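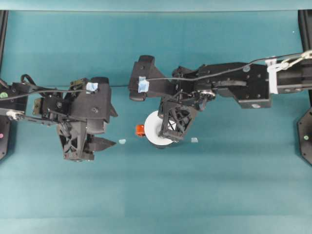
I read the Lollholm thread twice and I still don't buy the case for painting the bench top and the walls the same color. The argument was that one teal all over would make the light even and save everybody fiddling with lamps. Well, look at the top. It's mottled, lighter in some places and darker in others, and a white roll of tape stands out on it just as it would on plain gray. I like the color fine. I don't see what else we got for the money.

On Mar 23, 2018, Glenys Hinds wrote:
> The Pokora paint covers in 2 coats and dries dead even.
> Kratochvíl quoted 2384 for the lot, lamp included, and I
> think we should just say yes. Once the walls are done you
> won't see a shadow anywhere.

Dead even? Sorry, Glenys, no.

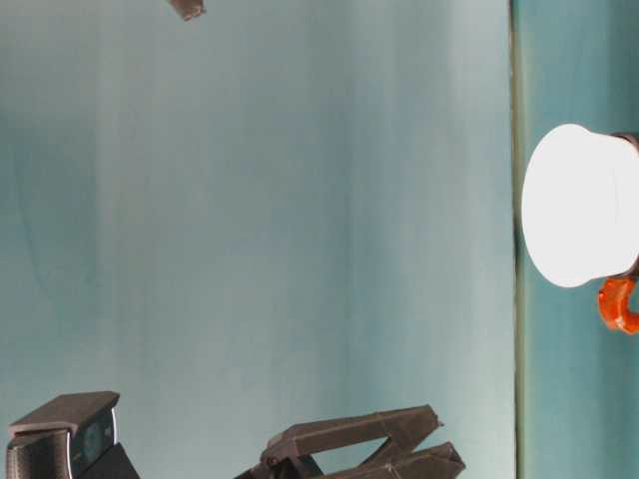

Lamp and orange bracket, right-hand side.

There are vertical streaks in the big surface, and the panel past the seam is a darker teal altogether. Maybe it's the paint, maybe it's the light. I'd want that settled before anyone orders more of either.

The seam bothers me too. A dark line from top to bottom is the first thing my eye goes to, and the quote says nothing about filling it.
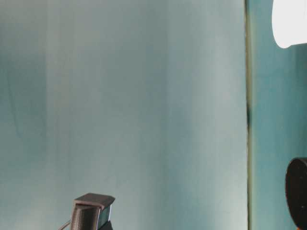

Ľudovít Hudec told me Cetness would do a matte finish for about 1000, without a lamp. I haven't seen their work, so I'm not promoting them. But could we please get a sample board before May and hang it next to the wall for a week?

Glenys, does the Kratochvíl price cover a repaint if the streaks stay?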